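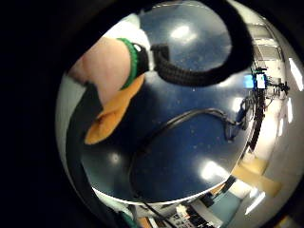 Navy blue, high gloss, 776 dollars.

May, evening

I still don't believe in this table. Everyone else was pleased with it when it came in, and I suppose I was polite. Stumis called the color "midnight calm" in the catalog. It's navy. I have owned navy pants and none of them ever calmed me down.

My complaint is the shine. Whoever picked a glossy top for a room with lights overhead can't have sat at one for an afternoon. You look down for your pen and get a bright white patch in the eye, so you move your chair, and the patch moves too. I brought this up again before lunch and was told I'd get used to it. I've had seven weeks to get used to it.

Then there's the cleaning. The Urkine spray was supposed to leave "no trace," and what it leaves is a smear you can only see from one side, naturally the side I sit on. I went over the whole top at 8 this morning with a dry cloth and then a damp one, and the damp one did better. Water, in other words. We have a whole shelf of Urkine in the cupboard now and I'd like to know who signed for it.

I'll grant the white edging. It's a clean line and it helps you see where the table stops, which matters on something this dark. I said so out loud, to be fair, and then I said a matte top with the same edging would have been better, and that was the end of my being fair.

The stuffed toys were out again today. I was against those too. The Prikine order form had a page of plain wooden blocks for about 40 dollars, sensible things that stay where you put them, and we went with plush. Plush rolls over. It picks up lint. I couldn't see what an orange and white stuffed animal would do for us that a block wouldn't.

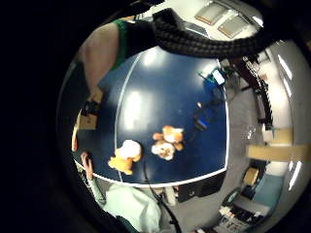 I will say the orange looks good against the blue. I didn't want to notice it but I did. Blocks would have looked like blocks. And at least you can find a toy that color at the end of the day, when everything black on the table has more or less vanished. I put my hand down on a cable this afternoon thinking it was bare tabletop. A pale gray top would fix that as well, and I intend to keep saying it.

What I don't accept is the claim that plush is easy to keep clean. White fur, on a table, handled all day? The label says wipe only. Give it until summer.

Walked back past Condori and looked at the tables in their window. Matte, all of them. I didn't go in, I'd only have asked the price and been annoyed.

Tomorrow: take the spray back if they'll have it. Buy more plain cloths. Ask once more about a mat for the middle of the table, gray or tan, nothing with a name like midnight calm.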